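Workshop tips: what to do after your gripper drops things

I keep a small page of tips for people who work with hand-held grippers on a bench. I write it slowly, and only when something has gone wrong with us and we have learned from it. This time it was the slipping. Over two weeks in our workshop at Privholm, small objects began to fall out of the fingers, first now and then, later almost every time we lifted something with a smooth side. One morning a steel comb slid out and landed on a bare foot in a sandal. The foot was mine and it is well again.

We first blamed the motor. This was wrong and it cost us several evenings. Please read the tips below before you open anything.

Stop and unplug

If a gripper drops one object, it can be bad luck. If it drops the same object again, put it down and switch off the supply. Do not try to hold the fingers closed with your other hand. Ours closes slowly, but it does not know the difference between a comb and a thumb. The skin between thumb and first finger is the place that gets pinched most often.

Write on a piece of tape what the fault was and stick it to the handle. In our workshop a faulty gripper went back on the shelf without tape, and it was taken down again after lunch by a person who could not know.

Wipe the pads before anything else

Hand cream, machine oil and the powder from new gloves all end up on the pads. Use a cloth with a little warm water and dish soap, then a second cloth with clean water, then let the pads dry in the air. Alcohol is quicker, but try it first on a spare pad. On one of our older sets it made the surface shiny, and shiny was worse than dirty.

Do it before the first lift of the day and after every 400 lifts. We keep a tally on the wall. It is old-fashioned and it works better than the reminder on the computer, which everybody clicked away.

Look for burrs at the corners

A printed or molded pad can keep a small rag of material at its corner. When the corner meets the object, the pad does not lie flat and the grip is only on one point. Smooth metal things then turn around that point and fall. I found such corners on three of our pads with a fingernail, not with my eyes. A strong lamp from the side also helps.

Remove the burr with a sharp knife held almost flat, moving away from your hand. After that, go over the edge with fine sandpaper, a few light strokes. Do not sand the flat face of the pad. Take the finger off the gripper for this job if you can, so that the dust stays out of the linkage.

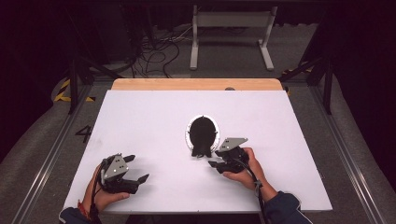
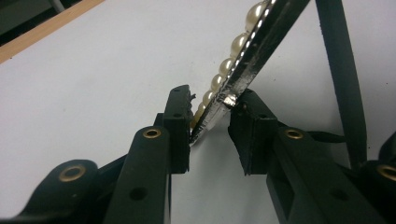
Two grippers at the round disk, first picture; a pearl hair clip between the pads, second picture.

Choose your test objects with care

A good test object is one that is difficult and cheap. Hair clips are very good. They have a narrow end, a hard surface and usually some decoration which you do not want to squeeze. Take the clip by its plain part and keep the pads off the pearls if there is room. For a bigger object with a round body, hold it lower than you think, near its feet or base, and bring both grippers in from the sides. If only one pad touches, the object will walk away from you across the board.

Make the test low. Eight centimeters above the board is enough to see a slip, and most things survive a fall from there. Glass does not, so leave glass for the day when all the faults are gone.

Mind the cables

A cable that pulls on the handle feels exactly like a slipping pad. Let it run down along the wrist with a loose curve, and check that it does not catch on the table edge when you reach forward. I fasten mine with a soft hook-and-loop band from Skudness, not too tight. Cables that lie on the floor should be put together on one side, where nobody has to step.

Bracelets and loose sleeves are a matter for each workshop to decide. Our rule since the accident is that a sleeve must be close at the wrist, and anything that hangs down and can enter the fingers is taken off.

Check the screws last

When the pads were clean and the corners smooth, one gripper still slipped. The reason was a loose screw in the right finger, so the two pads did not meet in parallel. You can test this with a strip of thin paper. Close the pads on it and pull gently. If it comes out at the top but is held at the bottom, the finger is leaning. Tighten in small steps and test again with a new strip.

Spare parts

We buy pads from Findberg, article 1630, in bags of 20. They have a softer kind too, but it tears on metal edges. The screws are ordinary ones and Gajewski has them in the front of the shop, in the drawers on the left side. Bring the old screw with you to compare the thread. I did not do this, and I had to go two times.

Last changed 9 Nov 2025. The part about alcohol will be written new in December, when we have tried it on the softer pads.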